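3.2 Building the hand tools in the shop

I did most of the build on a bench at Trorkeck, the shared workshop where I rent a shelf, and the rest in my own kitchen. We call the project Gravosum. The plan was a pair of hand-held grippers with a camera on the tool, so that a person could do ordinary table chores and we could record them — no arm needed until much later.

The first version had straight fingers with flat foam stuck on, and it was awful. Anything round rolled out. Thirumalai Rajan had a go with it for an evening and sent me home with a list of complaints, most of them about how his wrist felt. So the linkage got redrawn with two pins per side and the outer arms got cutouts to save weight. I went through 5 finger designs before I stopped fiddling, and the fourth is the one I still miss a little (lovely to squeeze, but it cracked at the pin holes).

Pads were the next headache. I tried a smooth blue one and a ribbed blue one, and I liked both enough to keep them around. The ribbed kind felt better to me on vegetables, though I can't back that up with numbers. Figure 4 has a ribbed pair in front, with a smooth pad on the tool at the right, over a table that is about as crowded as any we worked on: carrots, a wrapped vegetable, jars, dishes and an empty white bowl. I love this kind of mess for testing! A clean bench lets you get away with far too much.

Figure 4. Hand-held grippers at a kitchen table, seen from the camera on one of the tools.

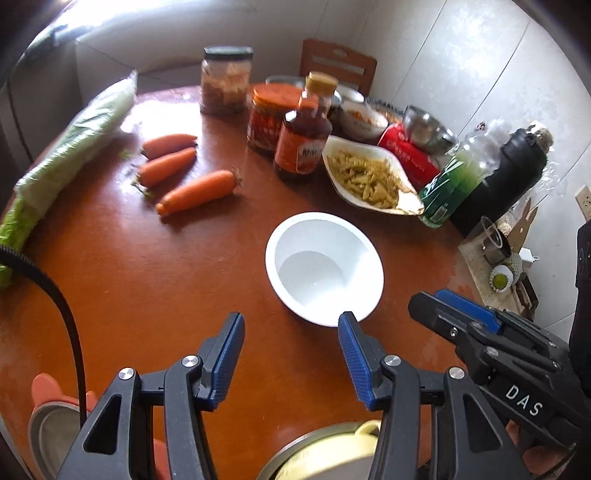

3.3 What we recorded and what broke

We ran short takes, 25 to a sitting, and stopped whenever somebody's hand got tired. By the end of March we had more than 200 takes worth keeping. The script that sorts them is called Kamath and it's a bit of a beast, so I've put it in the appendix along with the parts list (26 lines, mostly screws).

Cables gave us the most grief. Ours is thick and stiff, and it pulls on the wrist if you let it hang, so I now drape it over my forearm before I start a take. Next came the pins, which worked loose and made the fingers sloppy. A drop of thread glue fixed that on the newer set. I haven't gone back to do the old ones yet — the Novach mount has to come off first, and it's a pain to line up again.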